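Lost and Found: What Happens to Small Things Left Behind at School

Project report, Term 4
Dillitz Street Learning Centre
Submitted Tuesday, November 5, 2024

Why I picked this topic

I should start by saying that I lose things all the time, so this project was always going to be a bit personal. In March I lost a very good pencil case with my late grandfather's ruler in it, and when I finally went to the front office to ask, I was shown to a cupboard so full that the door had to be held shut with a chair. My ruler wasn't in there (I still haven't found it), but I came away wondering who all those other things belonged to, and why their owners hadn't come to look for them. When our teacher asked us to choose an everyday problem and study it properly, I knew straight away what mine would be.

My main question was: why do so many lost things at our school never get back to their owners? My second question was whether a few small, cheap changes could help.

How I did it

The office staff very kindly let me sort through the cupboard over four lunchtimes. I wrote every item down in an exercise book with its colour, its type, and whether it had a name on it anywhere. Afterwards I typed the whole thing up into a spreadsheet, which took much longer than the sorting did.

I also handed out a one-page survey. There are 820 students at the school and I got 140 surveys back, mostly from the younger years. I think the older students either lose fewer things or are less keen on surveys – probably the second one.

Last of all, I rang two other places that deal with lost property, to see how grown-ups handle it. One was Grotard Coaches, who run the regional buses, and the other was the Ivanov Street pool. Both were generous with their time, and the pool even let me come behind the counter and look at their shelves.

What I found

The cupboard held 783 items. I counted twice, as the first total seemed far too high to be right. Jumpers and hats were the biggest group by a long way, followed by drink bottles and lunch boxes. After that came the small things: keys, erasers, hair clips, badges, single earrings, toy figures and a surprising amount of loose Lego.

Only 31 of the items had a name that I could read. Plenty more had a label where the ink had washed away to a grey smudge, which made me a little sad, as somebody's mum or dad had clearly gone to the trouble.

The survey helped to explain the rest. Most students who answered knew that there was a lost property cupboard, but many weren't sure when they were allowed to visit it. Quite a few wrote that they felt embarrassed to ask. Several said they had looked once, seen the enormous pile and given up, and having stood in front of that pile myself I can't blame them.

Small things have a special problem of their own. A jumper can be spotted from across the room, but a key or a badge sinks to the bottom of the tub and stays there until the end of the year. At the pool they get around this by keeping anything smaller than a hand in shallow lidded boxes on the front counter, away from the towels and goggles. The bus company uses envelopes with the date and route written on the front. Both told me that small items get claimed much more often once people can see them without digging.
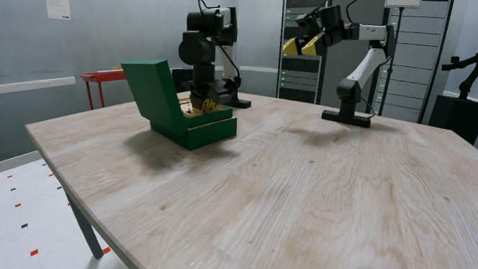 Figure 1. A small yellow item in an open green box with a tan lining.

What I would change

My first suggestion is to split the cupboard in two, with clothes on one side and everything else on the other. My second is to put small items in shallow boxes and bring them out to the office window on Fridays, so that students can have a look on their way past and don't have to ask anyone.

I also tested some labels at home. I washed three kinds over two weeks, and the Nultidell iron-on ones were still easy to read at the end, while the marker pen on plain tape had faded badly. Three kinds is not very many, so I wouldn't call this a proper result, but I'd like to try again with more.

Problems with my project

My survey mostly shows what the younger students think. I also only sorted the cupboard once, so I can't say whether things pile up faster in winter, although I suspect they do (all those jumpers!). If I had another term, I would sort it again every month and keep a record of what gets claimed.

Thank you to the office staff for lending me a stool, and to my family for putting up with the labels. If anyone finds a wooden ruler with a chip at one end, please hand it in at the office.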